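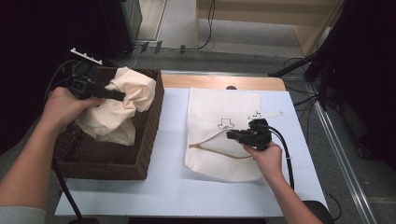 3.2 How households sort, store and wash their delicates

We turn now to the part of the survey that gave us, we must admit, the most pleasure to read. Of the 1,028 households that returned the booklet, 510 filled in the optional pages on delicate items, and a good many of them carried on writing up the margins and over the back cover. We had left four lines for each answer. People wanted to tell us about christening shawls, about tights, about a jumper bought in a sale and ruined within the week, and we have tried to do justice to that generosity in the paragraphs that follow.

The first thing to say is that the word "delicate" means quite different things in different homes. In Markari, where most of our older respondents live, it was used mainly for wool and for anything that had been handed down. In Fellier, where the flats are smaller and the households younger, it tended to mean anything with a strap, a hook or a bit of stretch in it. A few people in both towns used it for whatever they happened to be fond of. One wrote that her delicates were "the things I would go back into the house for", and we found this a more useful definition than the one printed in our own booklet.

Sorting came next in the booklet, and here the two towns were closer than we had expected. The usual habit was to let everything gather in one basket or bin and to pick out the delicate pieces on the day of the wash. Separate baskets were mostly found in homes with a spare room or a wide landing, and several respondents told us, rather wistfully, that they had kept two baskets in a former house and had slipped back to one after moving. Those who sorted on the day often did it on the kitchen floor, and often with somebody else's breakfast still going on around them. It is easy to forget, when reading care labels at a desk, how much of this work is done in a hurry.

Wash bags were mentioned far more often than we had planned for, and in the February round we added a page about them. The bags people described were nearly all of the mesh kind with a zip, bought singly or in a set, and they were used for underwear, for baby socks and now and then for soft toys. What interested us was how long they were kept. A bag costs very little, yet respondents spoke of mending them, of tying the zip shut with thread, and of carrying on with a bag whose zip had given up altogether because it was "still good for socks". The zip was the part most often complained of, as is also reported in the earlier Javen study of small household goods.

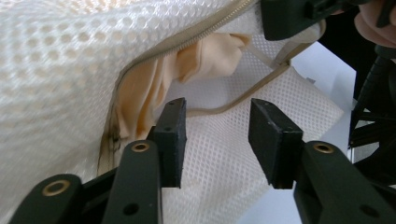 Figure 4. White mesh laundry bag with a beige zip, seen close to.

The mesh itself drew fewer complaints, though we did have a lively set of remarks about hooks catching in the holes. Some respondents preferred a fine mesh for this reason and kept the coarser bags for towelling and the like. Others had given up on mesh and used an old pillowcase, knotted at the top, as their mothers had done – a method that came up in Markari a good deal more than in Fellier. We make no claim here as to which of these works better, and we would only note that those who used a pillowcase seemed very content with it.

There is a wider point in all this, and it bears on the Xiong model of household care set out in section 2. The model treats each wash as a fresh decision, in which the person at the machine weighs up time, cost and the risk of damage. Our respondents did not write as though they were deciding anything. They wrote about what was done in their house, who had taught them, and what had gone wrong once and been avoided ever since. A single shrunken cardigan could set the rule for a whole family for twenty years. We think the model can be stretched to take in habits of this sort, but it will need some way of letting one bad memory count for more than a long run of ordinary washes.

We should add a word of caution about the sample. The people who filled in the optional pages were, as one might suppose, those with something to say on the matter, and those who put everything in together at forty degrees had little reason to pick up a pen. The telephone calls described in section 3.4 were meant to reach this quieter group, and we come to them after a short account of drying and airing.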